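Re: Student panel on the Fitzgerald ramp study
Posted October 20, 2018 by Unnur Holst

Nilmini Sarkar wrote:

> Dear all,
>
> Good news for the department. Four of our second-years have had their
> paper on sloped public floors accepted for the Fitzgerald symposium,
> and Shafiq Paul has offered to chair the session. The argument is that
> a gently tilted floor makes people meet who would otherwise walk past
> each other. They tested it on the Jimlow library ramp and found that
> conversations went up after the floor was relaid.
>
> Could we find the money for the fares? I make it 805 altogether, with
> the cheaper trains. I would also like the paper to go up on our own
> pages before they travel, so that people can read it first.
>
> Nilmini

Nilmini, all,

I have no quarrel with the fares. Pay the fares. Students should stand up in front of strangers and be asked hard questions, and better in their second year than in their fifth. My trouble is with putting the paper on our pages as it stands, under our name, with that claim about conversations in the first paragraph.

I read it twice on the train. The survey covers 12 afternoons before the floor was relaid and 12 after. Between the two, the library moved its returns desk to the foot of the ramp. It is there in the appendix, in one line, and the main text never mentions it. So people who used to drop a book at the front door now walk down the slope, queue, and talk to whoever is next in the queue. I would talk too. I am not sure the tilt has much to do with it.

Then there is the count itself. 1,288 "encounters" sounds like a lot until you look for what an encounter is. As far as I can make out it is two people within arm's reach who both slow down. On a slope, people slow down. They do it on the way down because they are being careful and on the way up because they are tired. Did anyone check how many of these pairs said a word?

Fereshteh made a fair point when I grumbled to her about this. She said the old writing on sloping floors was never meant to be tested by standing at the bottom with a clipboard, and that the students at least tried, which is more than most of its admirers have done. I agree with her as far as that goes. But if you do pick up the clipboard you have to put up with what it tells you.
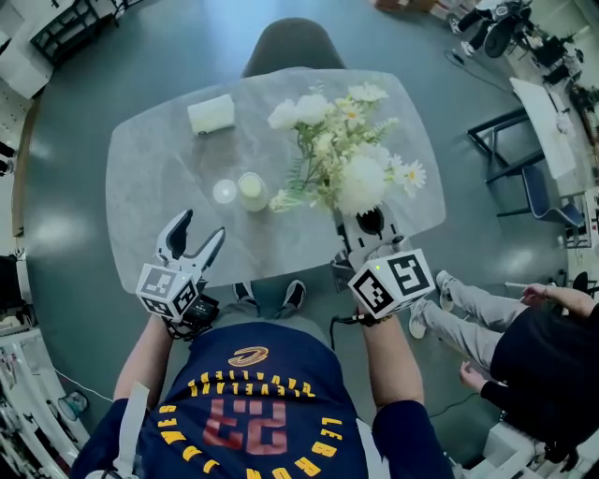 At the table, in a LeBron James 23 jersey.

The drawings are another matter, and I want to say that they are good. The long section through the ramp is the best student drawing I have seen this year, and the handrail detail is properly thought out. If the paper were mostly the drawings with a page of cautious text I would happily sign it off tonight.

What I missed almost entirely was anyone with a pushchair, a stick or a wheelchair. The ramp is spoken of throughout as a "choice" and an "invitation". For some people it is simply the way in, and the new gradient is steeper than the old one -- the students' own section shows it. I would expect the first question from the floor to be about that, and Shafiq should not have to rescue them from the chair.

I am also a little wary of the Brondex money. They supplied the floor surface and they are thanked in a footnote for "support". Support of what kind? If it was a box of samples, say so. If it was 200 towards the printing, say that. It does not make the work wrong, but it belongs somewhere people will see it.

So, what I would do:

Send them, with the fares paid in full.

Hold the web version until the returns desk is in the main text and "encounter" has a definition a reader can use.

Ask Sumaiya whether she would sit with them for an hour on the access question. She did the Zikel entrance and has heard every excuse there is.

Perhaps I am being sour. I have sat through a good many talks in which a floor, a stair or a bench was going to mend public life, and I have gone back to a few of those places since and found the bench roped off. I would like our lot to be a bit harder to knock over than that.

If somebody has the raw sheets from the afternoon counts, please send them to me off-list. I will go through them myself before the end of October.

Unnur

Recent messages in this list
Key for the model store
Re: Re: Plotter paper, who ordered the matt?
Zikel entrance: drawings wanted back
Reading group moved to the small room
Re: Fares and claim forms

Last updated: October, by the list owner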